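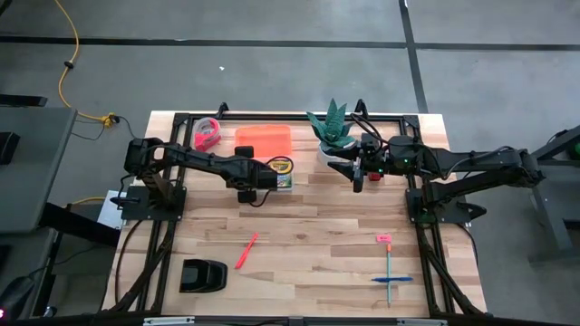
Two black robotic arms on a frame around a wooden tabletop, a small roll of tape between them.

Print this page
E-mail this page

Timard (casual game)

Timard is a hidden object and puzzle adventure for home computers, made by the small studio Truvivow. First of three games set in the drowned valley of Jorkdale. The player takes the part of a clock mender called in to restart the town clock, who finds that most of the townsfolk have gone and that their belongings have been left in odd places. Sold as a download, later on disc with extras. It is the best known of the studio's games and the only one still being patched.

Setting

Jorkdale is a mill town at the head of a reservoir. Half of it went under when the dam was built, and the upper half has been emptying ever since. The game covers one night, from six in the evening until the clock strikes at dawn, though time only moves on when a chapter ends. Place names come from a mix of sources and don't point to any one country. Roofs are steep, signs are in English, the food is mostly fish.

The name Timard belongs to the clock itself, not the player. Several early reviews got this wrong, as does the text on the back of the disc case.

Plot

The clock mender arrives by the last ferry and is met by a boy who will not speak. The mayor's letter of hire turns out to be 49 years old. Chapter one is spent getting into the tower, chapter two getting back out of it. From there the story opens up into the lower town, where the water can be raised and lowered by means of three sluice wheels.

The main opponent is the widow Vigfúsdóttir, owner of the mill, who stopped the clock on the night the valley was flooded and has kept it stopped. She is not shown in full until chapter five. Before that only a hand, a lantern, a voice through doors. There are two endings. In the first the clock is restarted and the water comes back for good. In the second, which needs all of the silver cogs, the player gives the key to the boy and leaves by ferry. The third game follows on from the second ending; the second game ignores both.

Gameplay

Played with the mouse only. Each chapter has a handful of locations, joined by a map that fills in as the player goes. Clicking the map jumps straight to a place already visited - a feature missing at first and added in a patch after complaints about the amount of walking.

Hidden object scenes come in two sorts. The common sort gives a written list. The other sort shows outlines only, and the items found are then used to mend something in the same scene, such as a lamp or a bird cage. Scenes are visited twice at most. On the second visit the items already found stay gone, so the picture gets easier to read, which some players liked and others felt was a bit of a cheat.

Between scenes there are puzzles: sliding tiles, pipe turning, weights and scales, a long one with bell ropes. All can be skipped once a meter fills. The bell rope puzzle in chapter four is the most skipped part of the game going by forum posts, and its instructions were rewritten twice. The current wording still leaves out that ropes can be pulled together.

Difficulty

Three settings. Casual has sparkles over active areas and a hint that refills in under a minute. Advanced drops the sparkles. Expert has no hints, no skips, and wrong clicks cost points. A fourth setting, Custom, came later and lets each of these be switched on or off.

Scoring

Every scene starts with 1000 points. Wrong clicks take off 100 each on Expert, nothing on the other settings. Using a hint takes off 300 whatever the setting. Scores do not unlock anything in the standard edition. In the collector's edition they open the artwork pages one at a time, in an order that can't be changed.

Collectibles

- Silver cogs, hidden in the main locations, needed for the second ending
- Ferry tickets, which change shape when looked at and are easily missed
- Postcards, collector's edition only

A cog missed in chapter two can't be gone back for, as the ferry house burns down at the end of it. This was reported as a fault many times. Truvivow said it was meant, then added a warning box anyway.

Development

The game was designed and mostly written by Patricio Pereyra, who had worked on match-three games before and wanted to make something slower. The first version was a time management game about running a clock shop, with customers at a counter. Very little of that is left apart from the shop, now the player's base, and a short tune on the counter bell. The change came late on and the team had to redraw most of the rooms at a larger size.

Backgrounds were painted by hand and scanned. Characters were done separately and can look a little out of place against them, more so in the closeups. Voice acting was added for the collector's edition and then put into both versions. The boy was to have had lines in the last chapter. These were recorded but not used, and the files can still be found in the game folder.

Released in April. A disc version followed, missing the map patch, so owners had to download it themselves.

Collector's edition

Adds a bonus chapter, a built-in guide, the music, wallpapers and the postcards. The bonus chapter takes place before the main game, with the player as the ferryman, and explains how the clock came to be stopped. It is short. The guide has an error in the sluice section (left and right wheels are swapped) wich was carried over into several fan guides.

Reception

Mostly warm among regular players of the genre. Praise for the look of the flooded streets, for the music, and for the widow as a villian with a reason for what she does. The ordinary item lists were less liked - too many hammers and feathers, and words with two meanings, so that "bow" might be a ribbon or a weapon. Players on small screens had trouble with the cellar scenes. A brightness slider was added to deal with this.

The price of the collector's edition against what it holds was the most common complaint. Several reviewers advised the standard edition, with the bonus chapter being easy to do without.

Follow-ups

Two. The second game moves to the coast and has a different lead, with the clock seen only on a poster. The third returns to Jorkdale by daylight, some years after, and brings back the boy as a grown man who runs the ferry. Pereyra wrote the third but not the second.

See also

Hidden object game
Puzzle adventure
Time management game

Print this page
E-mail this page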